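**Members' Forum > Policy and Procedure > Retention of interlibrary loan records**

**Thread: Proposed change to loan periods and renewal rules for the Jenstead consortium**

---

**L_Ferraro** (Moderator)
Posted 19/01/2026

Colleagues,

The Jenstead consortium has circulated a draft revision of its interlibrary loan rules and has asked member libraries to comment before the text goes to the directors. I am opening this thread so that comments may be gathered in one place. Please keep remarks to the draft itself. Questions regarding the courier contract with Tedesco belong in the separate thread on delivery.

The principal changes are as follows:

- The standard loan period for books is reduced from eight weeks to seven.
- One renewal is permitted, to be requested by the borrowing library and not by the patron.
- Items valued above a threshold set by the lending library may be restricted to in-library use.
- Overdue notices are to be issued by the borrowing library only.

The remainder of the draft is largely a matter of wording. Section 4 has been renumbered, and several members have already written to me about cross-references that no longer point to the correct paragraph. Those corrections have been forwarded.

Liliana Ferraro

---

**northbranch_ill**

Thank you for posting the draft. Our library supports the shorter loan period. Last year we handled 3,299 outgoing requests, and the items most often recalled early were those in the final week of an eight-week loan. A shorter period would bring the due date closer to the time at which most readers have in fact finished with the book.

We do have a concern regarding the renewal rule. At present a patron may renew through the Serex catalog without staff involvement. If each renewal must be requested by the borrowing library, the work returns to the desk. We would ask that the draft be amended to permit automatic renewal where no hold has been placed.
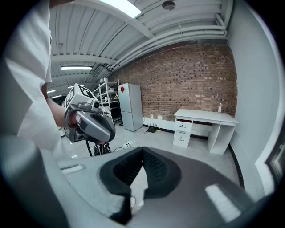
Does the seven-week period begin when the lending library ships the item or when the borrowing library receives it?

It begins on the date of receipt, as recorded by the borrowing library in Serex. Paragraph 3.2 of the draft states this, although the definition of "receipt" appears only in the appendix and ought to be moved forward.

---

**cataloging_desk_7**

I must respectfully disagree with the previous poster on automatic renewal. The lending library has an interest in knowing when its property will be kept for a further term. A hold in the catalog is one sign of local demand, but it is a poor one. Faculty reserve lists, exhibition plans and binding schedules do not appear as holds. We have twice had to withdraw a title from a course list after it was renewed by the system overnight.

A request sent from one library to another takes very little staff time. The lending library may then approve or decline it with full knowledge of its own needs.

I would also draw attention to paragraph 5.1, which says that a lending library "should" reply to a renewal request within two working days. The word ought to be "must." A borrowing library that hears nothing is left without any instruction to give the reader at the counter.

---

**northbranch_ill**

The point regarding reserve lists is fair, and I had not considered it. I would still observe that the burden is not equal. A small library that borrows more than it lends will carry nearly all of the added work, while the larger lenders will carry very little.

Would the members accept a compromise under which the lending library marks an item as eligible for automatic renewal at the time of shipment? Unmarked items would require a request.

---

**Kandenik_Public**

Kandenik Public Library would accept the compromise, provided that the mark is set in the record and not on the paper strap. Straps are lost. We receive several books each month with no strap at all, and staff must search by title in order to learn where the item came from.

On a related matter, our board has asked about replacement charges. The draft sets a processing fee of $20 per lost item in addition to the cost of the book. The present fee is $8. We consider the increase too steep for a library that serves many families with children, and we could not pass it on to readers without a change to our own published schedule, which is revised each August.

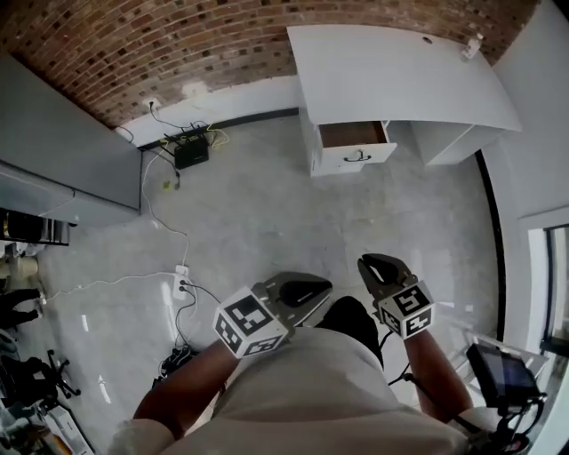 We would therefore ask that the present fee be retained until that revision has taken place, and that the draft state plainly whether the fee may be waived by agreement between the two libraries. Our practice until now has been to waive it when a replacement copy in good condition is supplied. The present rules are silent on this, and the draft is silent as well.

---

**cataloging_desk_7**

I can support the waiver. I cannot support the delay. The present fee does not cover the cost of ordering, cataloging and labeling a new copy, and the lending library has been absorbing the difference for a number of years. If a member's published schedule prevents it from charging its readers, the member may pay the fee from its own funds in the meantime.

As for the mark in the record, that is acceptable to us if Serex can support it. I do not know that it can.

---

**Kandenik_Public**

We are not in a position to commit our own funds without a vote of the board, and I should not wish the thread to record that we had agreed to do so. Our objection to the increase stands.

---

**L_Ferraro** (Moderator)

I have noted the objection from Kandenik and the reply to it. Both will be sent to the directors in the form in which they were written here.

I have asked the Serex support office whether an item-level renewal mark is possible under the current license, and I will post the answer when it is received. Members who wish to comment on paragraph 5.1 should say whether they prefer "must" with the two-day limit as drafted, or "must" with a longer limit - two smaller libraries have told me privately that they are not staffed every working day.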